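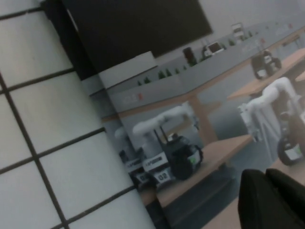 Udulside Lake Lodge: Your Questions, Answered

What time can we check in?
Rooms are ready from 4 p.m., but please come sooner if you like! Leave your bags at the desk and wander down to the lake, or have a slow lunch at the Aitken Grill while we finish making up the beds (lunch runs until 3).

How many rooms do you have?
There are 40 in the main lodge, plus the cottages on the Brasbridge side, each with its own porch and a little kitchen. Families tend to love the cottages, and light sleepers do too.

Can we bring the dog?
Of course! We welcome up to 2 dogs per cottage. The main lodge is kept pet-free for guests with allergies, so do tell us when you book and we'll put you in the right place.

Is there much for children to do?
Oh, plenty. The kids' program runs every morning in July, with canoeing, crafts and a treasure hunt that usually ends in muddy shoes. Outside July, ask at the desk for the trail map and the box of board games.

How do we get to you?
From Costberg, follow the lake road all the way round and turn in at the green gate. Phones often send people to the old boathouse, so please trust the signs for the last stretch. Coming by train? Call us the day before and we'll meet you at Costberg station.

What if our plans change?
Cancel a week ahead and we'll return your deposit in full.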